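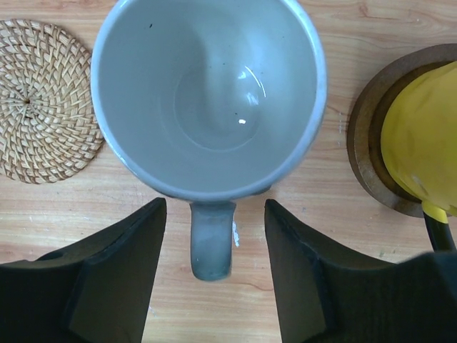
White ceramic mug, top view, handle down.

Grelholm mugs - FAQ

Are small dark specks in the glaze a fault?
No. A few tiny specks on the inside wall are accepted. Return the mug if a speck feels rough or sits on the rim.

What is the faint ring at the bottom?
It marks where the floor meets the wall. Grey streaks from cutlery are different and come off with a mild cream cleaner.

How much does it hold?
The standard size holds 33 cL to the rim.

Can I buy one mug?
No, they ship in boxes of 2. Quote item 928.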